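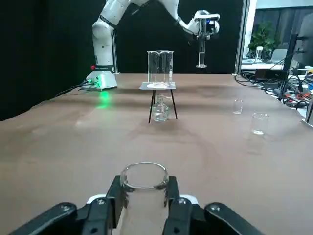
Foto: archivo de Peltonen

Vaso de vidrio: ¿se puede pasar del calor al agua fría?

Jerkedness
Caliento 160 ml de agua en un vaso de precipitados y necesito bajarla a 45 °C sin esperar. ¿Aguanta el vidrio un baño de agua del grifo?

Anddale
Depende del vidrio. El borosilicato 3.3 dilata bastante menos que el sódico-cálcico. Mira si lleva marca del fabricante. Deja reposar 13 minutos sobre corcho y luego baño templado. Con rayas o mellas, descártalo.

Prestdale
Yo lo meto directo y nunca se me ha roto.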